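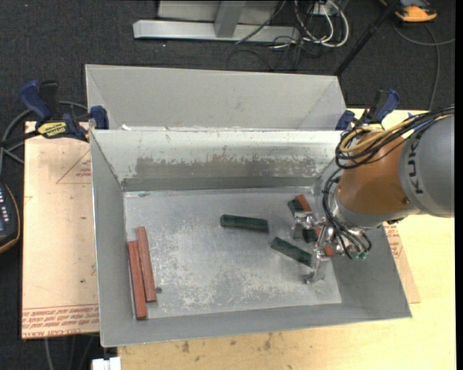 Fig. 4. Picking bin at the Halliday cell, with red and green blocks and the gripper inside.

4.2 Starting a shift at the bin cell

The arm now does the bin picking at Orkatstead. The operator loads the bin, watches the first picks and clears faults.

1. Check that the bar clamps at both sides are tight.
2. Lay the blocks on the bin floor by hand. They may touch or lean on each other.
3. Step back behind the floor line and close the gate.
4. On the handheld controller, select program 1129 and set speed to 70 per cent.
5. Press Start and stay for the first four picks.

Note: Pickers moved to this cell keep their grade. Enter loading time in Rirura under "cell work".

CAUTION: Never reach into the bin while the arm is enabled, even if it has stopped.

If a block is missed twice, the arm waits. Press Hold, open the gate, move the block away from the wall and restart from step 3.

Service is due every 2000 hours. Call Cororgate.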